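Rania Akl has kept the tool room at the Rawashdeh community garden for seven years. She took it on when it was a closet with a broken hinge, and she has since moved it twice. We talked with her on 21/03/2022, ahead of the spring opening, about how she stores, cleans and lends out what the gardeners use.

The garden has 157 plots and a waiting list. Most members don't own tools of their own, so they borrow. "People come in after work and they have an hour before dark," Akl said. "If they spend twenty minutes hunting for shears, they go home."

She starts the season by emptying everything out. Each tool gets looked over on a table before it goes back on a hook or in a bin. Pruning shears come first, she said, as they get the most use and the worst treatment.

"I open them, I close them, I look down the blade. If there's sap on it, I clean it off with a rag and a little alcohol. Then oil. I don't do anything fancy."

She likes red handles for anything with a blade. Green ones vanish in the grass, and she has lost several pairs that way. One turned up in January in a compost bin that Bilal Tannous was turning over. The spring had rusted solid. 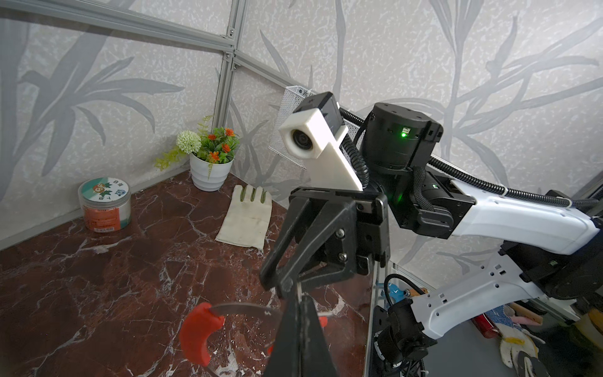 How often do the shears need sharpening?

"Twice a season for the ones we lend out. My own pair I do once, in the fall, with a flat stone. If you find yourself squeezing hard on a thin branch, it's time."

Akl buys most of her supplies from Nurkar, a hardware store a short walk from the garden. The budget for the year is $400, and it has to cover gloves, oil, twine and replacement springs. She would like more. Gergely Orbán, who handles the plot fees, has told her to ask again next year.

Gloves take the largest share of the money. Members are supposed to bring them back in pairs and they mostly don't. Akl keeps the single ones in a bucket and matches them up when she can. She doesn't mind if a pair has two different cuffs.

"A left and a right, that's a pair," she said. "Sawsan complained about it once. She still took them."

She prefers light-colored gloves, again so they can be seen on the ground, and washes them in cold water with plain soap. They dry on a line behind the room. The dryer ruined a whole batch in her first year.

Keys are the other thing that goes missing. The gate, the water box and the tool room all have separate locks, and for a long time the keys had nothing on them to say what they were. Shadi Bataineh suggested putting plastic tags on them. Now anyone who borrows a set signs a sheet by the door and puts it back on its hook before leaving.

"I had keys in my coat, keys in my car, keys I couldn't match to any lock," Akl said. "I threw out a jar of them."

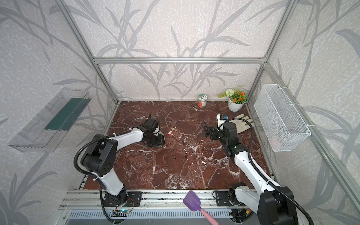

Keys on a red tag, with a white work glove to the right.

The tags don't solve everything. Last summer a set went home in a member's lunch bag and the water box stayed shut for two days. Akl now leaves a spare with Tannous, whose plot is closest to the gate.

She has a few changes planned for this season. The long-handled tools will move to the wall behind the door, and the bottles will go on a low shelf where she can read the labels. She also wants a second bench, high enough that she doesn't have to bend over to oil a blade.

The tool room opens at 7 in the morning during the season. New members should see Akl before borrowing for the first time, and bring back both gloves.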